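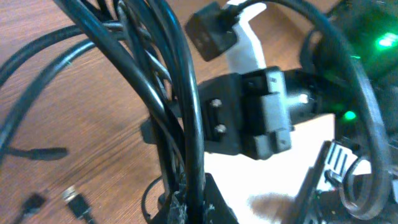

By Carla Wexford

"Give me a cable over a cube any day," says the engineer who runs the gripper trials at Zastura, a small robotics shop in Jundeston. She has already cleared a stool for me, told me where not to put my coffee, and started talking before I found my pen. "A cube just sits there. A cable has opinions!"

Her subject this spring is fingers. Zastura builds test setups with two small arms working over one table, and since March she has been trying two finger designs on the same pair of arms to see which one copes better with thin, floppy, knotted things. One design is called Inlow and has a flat pad. The other, Oksanen, has a notch cut into the inner edge so a cord can settle into it. Everything else stays put: same motors, same controller, same wrist cameras, same cables.

I asked what made her pick cables in the first place.

"I was untangling chargers at home on a Sunday and I caught myself watching my own hands," she says. "You pull a bit, you stop, you turn the whole lump over, you let go of the end you were so sure about. I went in the next day and wanted to see how much of that we could get out of two simple grippers. Some of it, as we found. More than I would have bet."

She logs every attempt, good or bad, and the sheet stood at 2229 on the day I visited. Of those, 503 were with the notched Oksanen fingers, which arrived later and are still catching up. She is careful about what she'll say while the numbers are so uneven, but she doesn't hide which way she leans.

"The flat pads are lovely for plugs," she says. "A USB plug has sides, so you close on it and it stays where you closed. The cord behind it is another story. It rolls. You squeeze harder and it rolls faster. With the notch, the cord has somewhere to go, and you can drag it across the table without clamping down like a crab."

So the notch wins?

"On cord, today, yes. On plugs I'd still reach for the flat ones. And on a real tangle you need both, in the same minute, so now I'm wondering about one of each." She laughs. "Left flat, right notched. We tried it for an afternoon and I had the best time. I haven't written it up yet because I kept forgetting which side was which."
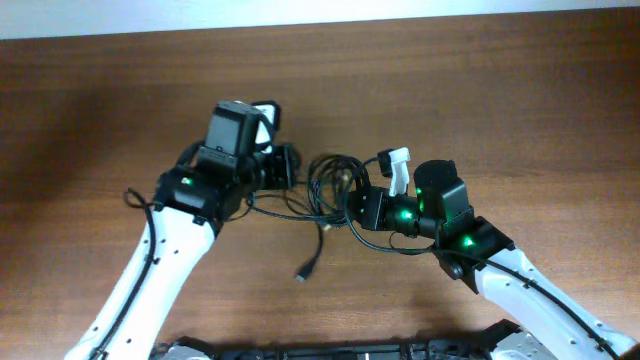 Getting two grippers to work close together is the part she likes most, and also the part that eats her evenings. The arms have to meet over the middle of the table, and there isn't much room there once both wrists come in. Early on, one gripper would block the other's camera, and the controller would go on following a cord it had lost sight of. She slowed the approach down and made the second arm wait until the first had closed. It costs time on every attempt. She thinks it's worth it.

"People ask for speed first," she says. "I want to see it hold on. If it holds on, I can make it quick later."

The wrist cameras get a lot of her affection too. An overhead view is fine for finding the pile, she says, but it can't tell you much about which strand runs under which. From the wrist you get close to the crossings. You also get blur as soon as the arm moves, so she has the arm pause before each grasp and look again. That one change did more for the results than a week of adjusting grip force.

"A week! I had a whole spreadsheet. Then I put in a pause and went home early."

She tested each change in blocks of 100 attempts, always starting from a fresh tangle that she makes by hand. I asked whether she worries about making them too easy. She does, so she has taken to dropping the cables on the table in a heap and leaving them exactly as they land -- no tidying, no peeking at where the ends went.

The hardest cables in her box are the thin ones with several plugs on them. Pull one end free and the others go deeper into the loops. She has one routine where an arm lifts an end and the other stays back, just to let the rest of the cord relax onto the wood. "It looks like it's doing nothing," she says, "and I could watch it all day."

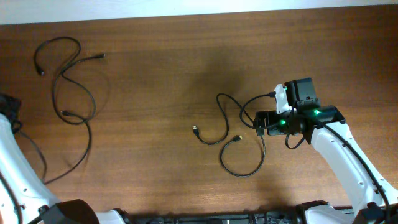

*Two cables on the table, one of them with a plug held at the right gripper.*

What comes next is mostly more of the same, and she is plainly delighted about it. The Oksanen set needs to go through the same cables the Inlow set has already seen. After that she wants softer pads, a second controller to compare against the first, and a longer table. She has a budget of 450 dollars for new finger prints and materials, and she has already sketched six shapes on the back of a packing slip.

"Four of those are terrible," she says, turning it over to show me. "I'm going to print them anyway."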